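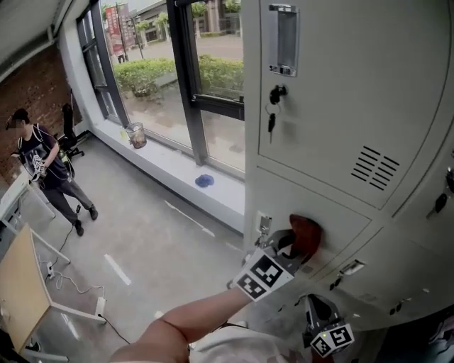
Shared storage in the Birkby building consists of steel locker cabinets with keyed locks, and this report covers the survey of those cabinets and the labeling plan that came out of it. The cabinets were installed in two stages and no drawing set covers both. The unit beside the tall window is typical of the larger type: light gray painted steel, an upper door with a recessed chrome pull handle, a small keyed lock just below the handle, and a stack of ventilation louvers further down. The key stays in the lock with a second key hanging from it on a thin ring, so both copies can leave the room together. This was the starting point for the project.

1. Scope

The survey was limited to the doors, locks, and keys. Shelf loading was left out. Lockers assigned to staff were also left out, as we did not have permission to open them. The work was done in April by a group of four students, with Siriporn Kongkaew keeping the key register. The register was closed on Apr 18, 2024 and changes after that point are not included.

2. Method

Each door was opened and closed five times with the key and five times with the handle only. A door passed if it latched every time without being pushed at the corner. Where a door failed, the gap between door and frame was measured at the top, middle, and bottom with feeler gauges. Lock numbers were read off the face of the lock and checked against the number on the key. Clear opening height was taken with a steel tape, from the lower return of the frame to the upper one.

3. Results

Total stored key stock, counting loose keys in the Pant Room drawer, came to 200. Of the loose keys, most had a number that matched a lock in the building. The rest were bagged and handed to the building office.

Clear opening height on the upper doors of the larger type was 655 mm. The older type, found only in the Dilis corridor, was too uneven to give one value, and the figures are in Appendix B. Cabinet width over the frame was 1014 mm for both types.

Failures were mostly on bottom-row doors. On these the gap was wider at the top than at the bottom, which points to a cabinet out of level. Two cabinets were leveled with shims as a trial and their bottom doors then passed. We did not have enough shims to repeat this on the others.

Lock number 3347 appears twice, once in each corridor. Either key opens either door. One of the two locks should be replaced.

4. Labeling plan

Labels go on the frame, not the door, so that a swapped door does not carry the wrong number. Each label gives the room code, cabinet letter, and row. The spare key moves to a numbered hook in the Zerum cabinet, and only the working key stays with the locker.

5. Remaining work

The duplicate lock has been reported. Shims are on order. Appendix A (key register) needs the Dilis corridor entries typed up from the paper sheets.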